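Subject: Re: [govholm-watch] Converter thefts, court date

On Friday, February 3, 2023, a list member wrote:
> Does anyone know if the two men arrested at the
> Plorberg lot are still in jail? My truck was hit
> that night and the shop wants $1,834.

Both are out on bond. The clerk told me the charges are felony theft and possession of burglary tools - trial is set for May.
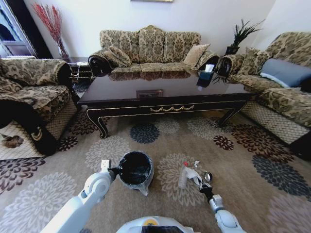 If you had a loss, send the repair bill to the county attorney now. They can only ask for restitution on what they have on paper. My own bill was $1,971, and insurance paid all but the $100 deductible.

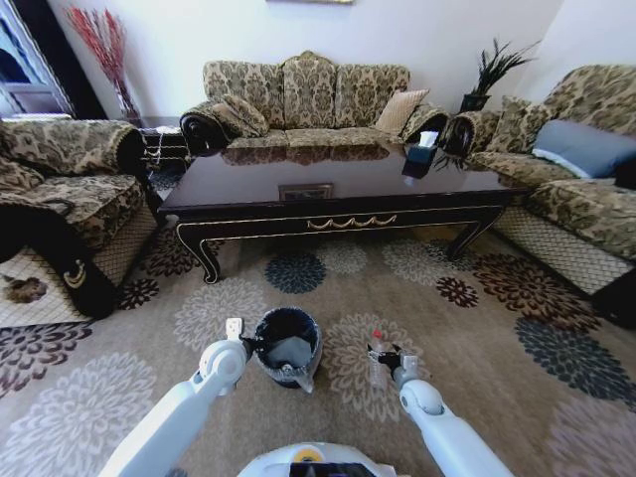
Waste bin, bottle and floral rug

Tseng Salvage has handed over its purchase slips. Police have not said if any of the parts were sold there.
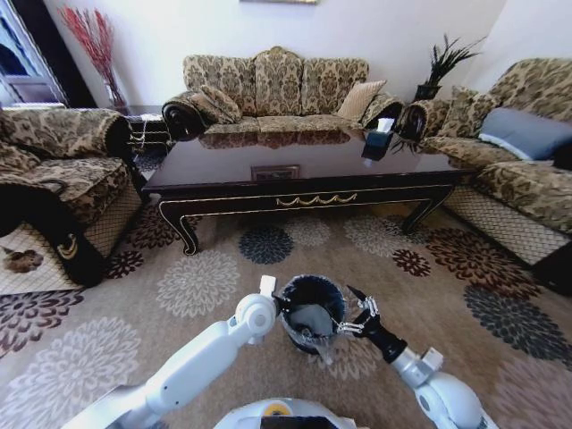 Small dark bin held over the carpet

The Stakuretti Street break-ins are a separate case, with no arrests so far.

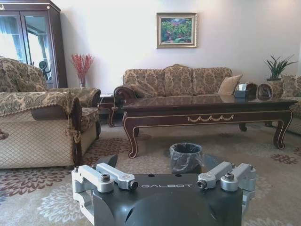 One neighbor wrote to me off list that the Stakuretti Street cars were all left unlocked, and that the report number is needed for any claim. Call the front desk for yours.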